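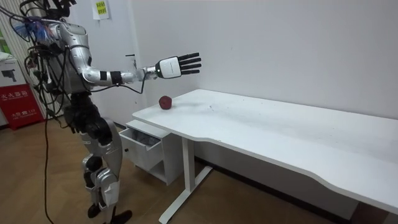

Should I throw out a demonstration if I fumbled in the middle of it and then finished the job anyway?

Keep it, if the fumble is the sort of thing the robot will run into by itself and your recovery is something you'd be happy to see it copy. Throw it out if you stopped to scratch your nose.

That's the short version, and those of you with work to do can stop there. The long version follows, with the original message quoted so that the archive makes sense to whoever digs it up later.

Lorraine Tipoki wrote on June 12, 2022:

> Hi list,
>
> We are teaching by remote control, one operator in gloves and a headset, one person at the stop button. The task is picking up an apple from a desk and putting it in a drawer. We have 273 demonstrations so far and I'd call a good third of them ugly. The operator reaches, misses, backs off, reaches again, gets it. My instinct is to keep only the clean ones. My colleague says the ugly ones are the best thing we have and that I am being precious.
>
> Second question. We have two operators and they do not work alike. One comes in from above, the other slides in from the side with the hand open and the palm turned. Both get there. Should I make them agree?
>
> Third question, smaller. Is there any reason to go on using Clurkex for trimming? It drops the last few moments of every recording and I am tired of it.
>
> Thanks,
> Lorraine

Lorraine, I'm sorry to report that your colleague is mostly right. I've been in your shoes and I was precious too, for most of a year.

On the ugly ones. We did a drawer task on the Quezada project, under remote control like yours, and I went through the whole pile with a red pen. Anything with a wobble in it was out. I ended up with 289 lovely recordings in which the hand went straight to the object like a waiter with a tray. The trained policy was also lovely, until it landed a finger's width off, at which point it had no opinions whatsoever. It closed on air, lifted the air carefully, and put the air in the drawer. Then it did it again. I had carefully removed every piece of evidence that a person who misses should look and try again.

We went back, pulled the wobbly ones out of the bin, and ended up at 590. Fewer beauties on average, and a robot that would back off and have another go. I did not enjoy telling the rest of the group.

There are three kinds I would still drop:

1. Anything where the operator is waiting. Hand in the air, fingers open, chatting to whoever is at the stop button. The robot will learn to wait too, and it's better at it than you are. If the rest of the recording is good, trim the pause and keep the rest.

2. Anything where tracking was lost and the arm went somewhere the operator didn't send it. A human mistake teaches something. A glove mistake teaches the robot to have a glove.

3. Anything where the operator used information the robot doesn't get. Ours used to lift the headset and peek underneath. Wonderful success rate. The robot has no headset to lift.

For the misses, mark where the miss ends and the recovery begins. If your training setup lets you weight the two parts differently, lean on the recovery. You want it to know how to come back from the wrong place, without getting fond of going there.

On your two operators. Don't make them agree on everything, but do make them agree on something. If half your data comes in from above and half from the side, a simple learner may split the difference and arrive diagonally, which suits neither party. Some of the newer methods will hold both styles apart quite happily. If yours will, leave your people alone. If you aren't sure, train on each operator separately first and compare. It costs you two dull nights and settles the argument without anyone having to be told they pick up fruit wrong.

If you do have to choose, I'd choose the one whose hand blocks the camera less. I have seen a very graceful approach from above that hid the apple completely for the last stretch, so the policy was being asked to learn it by faith. Check what the robot's own cameras saw, not the view from across the room – everybody looks competent from across the room.

One thing you didn't ask. Move the apple. I know you think you are moving it. We thought so as well, and then somebody plotted where ours had been placed and it was one spot with a bit of fuzz around it, because people put things back where they found them. Write the placements down before the session and have the stop-button person set them, near the back corners as well as the comfortable middle. Same goes for how far the drawer is pulled out. And let the robot's starting stance vary a little, if it's on legs. It will never again stand exactly where it stood when you were pleased with it.

On Clurkex, no, no reason at all, unless you're attached to it. We moved to Saser for trimming last September and it keeps the tail end, where the fingers let go, which is the part you need. It has its own bad habit of naming every file by the time it was exported, so that 1643 recordings all appear to have happened during one busy afternoon. Rename them first. I've got a small script for that and will send it to anyone who asks, with the usual warning that I wrote it.

If you do rerun the ugly third, would you post what you get, including if it's worse? I have been wrong on this list before and the archive is searchable.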